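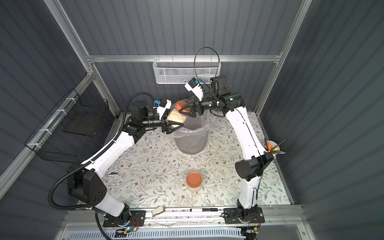
Jar of grain tipped over the bin, left arm holding.

Diston Maritime Museum, new main hall. worth it?

gulleybird
Anyone been since it reopened in May? Taking my dad, he was on tugs 60 miles up the coast most of his life and he's picky. Mostly want to know if the Otudcombe model is still out, and whether you can get close. Last time it was right at eye level in the Mets Wing and he stood there an hour.

rowlock_ray
Went. Model's still there but not in the Mets Wing, it's in the new hall now, up on a plinth. Nice lighting. Couldn't see the deck fittings for beans. I'm 5'8". Kids get a great view of the keel.

And the labels are gone. All of them. Little number on the wall, you punch it into the Plido app and a voice reads to you. My phone was on 3 percent so I walked round a room full of numbers.

tessellate
They're not ALL gone, there's a binder by the door with large print text. Ask at the desk if it's not on the hook.

Also I loved the hall?? You walk in and it's dark and you get the foghorn and then the lifeboat just sort of comes up at you. Had to stop a minute. My grandfather was on that boat's crew, so ok, biased.

rowlock_ray
Binder was not on the hook. Didn't know to ask. That's sort of my point

kettlehole
Ray is right. An hour of mood and foghorn and I came out knowing less about the harbor than when I went in. The old gallery was ugly, brown carpet, bad typing, but it told you who built what and when. The case of pilot's licenses had every name written out. Now it's four licenses spread like a fan and a spotlight.

gulleybird
oh no the licenses. Dad's uncle is in there. Was.

tessellate
He might be in the drawers! Under the window on the right side, they pull out. Not very obvious. Most of the paper stuff went in there, light damage I think someone said.

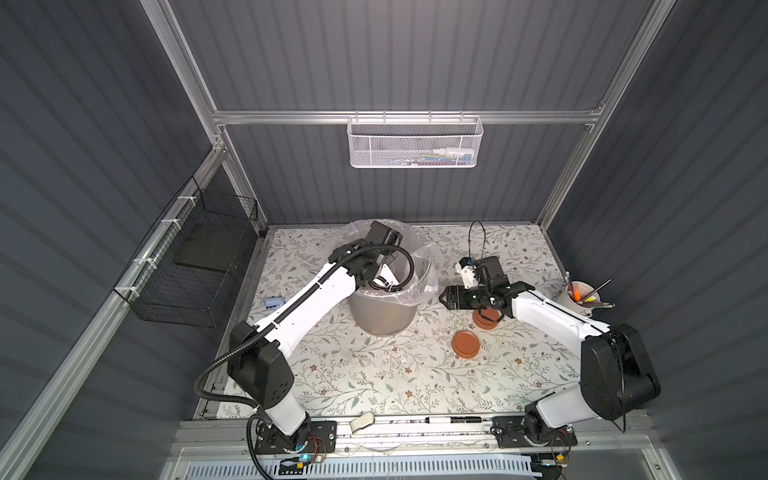 drawers are shallow and they stick a bit so pull with both hands. The licenses I saw were in order by surname, so should be quick if he's there.

kettlehole
Didn't see any drawers. Fair enough, will look next time. Still say if you have to be told on a forum it's not on display.

mudlark2
Was at the evening talk they did. Hanna Vakulenko (curator) and Shinji Hirose who designed the hall. Someone asked about labels pretty sharply and she said the walls had got to where people read and didn't look. He said he wanted visitors to have the lifeboat first, facts second. Didn't agree with all of it but they weren't brushing people off, she stayed after and wrote things down.

No idea if the plinth came up, I had to leave for the 9:15 bus.

rowlock_ray
"people read and didnt look." I can do both, been doing it for years

harbor_lou
Steward here, not speaking for the musuem, just me. We get the plinth complaint daily. There's 2 folding steps in the cloakroom, ask for one. Wheelchair height is the real problem and it's been raised properly, in writing. Binder walks off because people carry it round and leave it in the cafe. If it isn't on the hook tell whoever is on the desk and they'll go hunting.

Headphones: bring your own if you can, ours are the over the ear kind and they run out by noon.

kettlehole
Thanks Lou, that's useful. More useful than the website.

gulleybird
Ok so: step, headphones, drawers on the right. Is there seating? Dad's knees

harbor_lou
Bench by the lifeboat and a long one in the Mets Wing. Nothing in between and it's a slow walk, so maybe do the Wing first. Tickets are good all day if he wants to go out for lunch and come back.

tessellate
Discount over 60 too. They don't always offer so say so.

rowlock_ray
They charged me full. I am 71. Thread keeps getting better

mudlark2
lol take the receipt back Ray

gulleybird
Went this morning, quick one from the parking lot. Great uncle IS in the drawers, third one down, photo and everything. Dad went very quiet. Step was no trouble to get, he looked at the Otudcombe for ages and says the aft winch is on wrong. Has been on wrong since the old gallery apparently.

He hated the foghorn.

kettlehole
Wrong how? the winch

gulleybird
Backwards. He's drawing it for Lou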